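Attendance and Travel Distance in a Regional Women's Basketball League

Final Project Report, Introduction to Sport Management
Submitted Jun 4, 2026

Summary

This report examines whether home attendance in a small women's basketball league is related to the distance visiting teams travel. The league has four member clubs, based in Pisville, Wenby, Krajčí and Grummont. Game records for one full regular season were reviewed, and a short survey was given to spectators at selected games. The results suggest that travel distance has a clear effect on the number of visiting supporters but little effect on total attendance, which depends more on the standings and on the starting time of the game.

1. Background

Small leagues rely on ticket sales and concessions for much of their income. Clubs often assume that a nearby opponent will fill the building, and schedules are drawn up with that belief in mind. The Pisville and Wenby clubs, for example, have asked for their meetings to be placed late in the season, when both expect a large crowd. No earlier study of this league was found, and the assumption had not been tested against its own records.
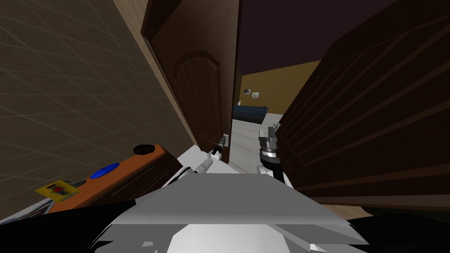 The project was limited to regular season games. Playoff games were left out because ticket prices change and the home site is not known in advance. Preseason games, which are free to enter, were also left out.

2. Method

Each club plays the other three six times, for a season total of 18 games per club. Attendance was taken from the official score sheets, which are signed by the home club and kept by the league office. Distance was measured by road between the two home gyms.

The spectator survey was carried out in February at games in Wenby and Grummont. It asked which team the person supported, how far the person had traveled, and the main reason for coming. A total of 60 completed forms were returned. Forms with no answer to the second question were set aside.

3. Results

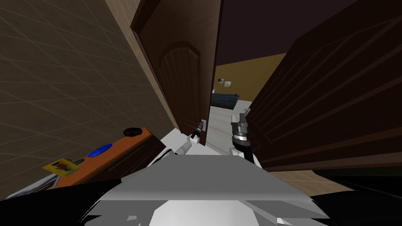
The largest crowd of the season was 1070, at Grummont's home game against Krajčí. These clubs are the farthest apart in the league. They were also tied for first place at the time, and the game began in the early evening. The Pisville and Wenby games drew ordinary crowds, including the two played late in the season — a result that the project group did not expect.

Survey answers point the same way. Most home supporters named the importance of the game or a family link to a player as their main reason for coming. Few mentioned the opponent's location. Visiting supporters were more likely to say that distance had affected their decision.
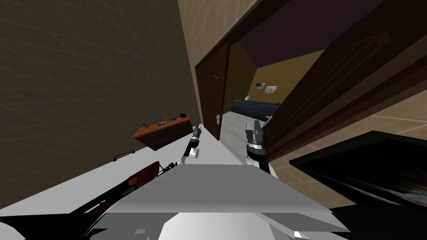

Figure 3. Counter with small objects, simulated view.

4. Limits of the Study

One season is a short period, and two score sheets from Krajčí gave rounded figures. The survey covered only two gyms, and people who left before the final quarter were not reached. Weather was not recorded.

5. Recommendations

The league should place games between leading teams in early evening slots where possible. Clubs should record home and visiting ticket sales separately — at present only Wenby does so. A second season of data should be collected before any change is made to the order of the schedule.

Sport Management Program | Contact the program office | Copyright 2026 | Back to top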